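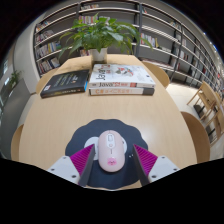 Prelton Community Help
Home and household > Working from home

We use cookies to remember your login and to see which pages get read. By carrying on you accept this. Manage settings

Wrist rests and "ergonomic" desk gear: does any of it do anything?

Posted by Kayode Onuoha, 2018-07-23

I have had an ache on the outside of my right wrist since spring. It isn't agony, more of a grumble, and it gets worse by four in the afternoon. I do invoices and bookings from home, so I'm at the keyboard most of the day with a fair bit of clicking.

Everyone I mention it to tells me to buy something. My sister says a gel wrist rest. The man in the office supplies shop tried to sell me a Flavotard, a sort of padded sleeve you strap on, for £89. He said it "realigns the forearm". I asked what it was out of line with and he went to fetch a leaflet. The leaflet had a drawing of an arm with blue arrows on it and the words "clinically inspired", and I would love to know what that means.

I don't mind spending money if something works. I do mind spending it on foam. Has anybody bought one of these things and used it for more than a fortnight? And is there anything sensible to try first that costs nothing? My desk is an old dining table, if that matters, and the chair is from the same set.

Please don't tell me to take up yoga.

Binta Akinola
Member, 596 posts

The dining table matters more than anything you could strap to your arm. Dining tables are made for eating at and most of them are too high to type at for hours. Sit down, let your arms hang, bend your elbows and look at where your hands are. If the table top is well above that, you're either hunching your shoulders or resting the underside of your wrist on the edge, and I'd bet on the second.

You can't easily lower a table, so raise yourself. A firm cushion will do for a trial. If your feet then dangle, put a box or a thick book under them. Try it for two weeks before you decide anything, because one good afternoon proves nothing and neither does one bad one.

Other free things, in the order I'd try them:

Bring the mouse in. Most people keep it far too far to the right because the number pad is in the way. If you don't type figures all day, a keyboard without the pad is cheap second-hand. You do invoices, so maybe not for you.

Move from the elbow when you cross the screen. If your forearm is planted and only the hand swings, it's the outside of the wrist that gets the work.

Turn up the pointer speed a notch. It feels horrible for a day.

Learn the keyboard shortcuts in whatever you use for bookings. Every click you don't make is free treatment.

As for gel rests, I had one and found I leaned on it while typing, which as far as I can see is the thing you're meant not to do. It may be all right as somewhere to park your hands between bursts. It went in a drawer. I can't swear it did me harm and I can't swear it did anything else.

I'd want to see a lot more than blue arrows before I paid £89 for a sleeve. Ask the shop if you can return it opened. The answer will tell you what they think of it.

One serious thing. If you get tingling or numb fingers, or it wakes you at night, stop reading forums and see your GP or a physio.

Obinna Chukwu
Member

got the Kingi vertical one last year, the kind you hold like a handshake. wrist stopped hurting. can recommend

Pirjo Lehtinen
Member

Obinna, did you change anything else when you bought it? I ask because I had the same miracle with a different make, and it was only when my husband borrowed it that I noticed I'd also moved desks the same week. Back on my old mouse at the new desk, no pain. So I've no idea what the expensive one did for me, apart from take up room.

Kayode, agree with most of what Binta says, except the pointer speed. Turning mine up made me grip harder to stay on target, so try it both ways. Also check how big your mouse is for your hand. I'd been using a little travel one and pinching it all day.

And breaks. Dull, I know. I don't believe in those timer apps (Bimier nagged me 100 times before I deleted it), but I drink a lot of tea and the kettle is downstairs.

Obinna Chukwu
Member

new chair as well now you mention it

Get new replies in your inbox. Sign up for the September digest

Contact us | House rules | © Prelton Community Help | Back to top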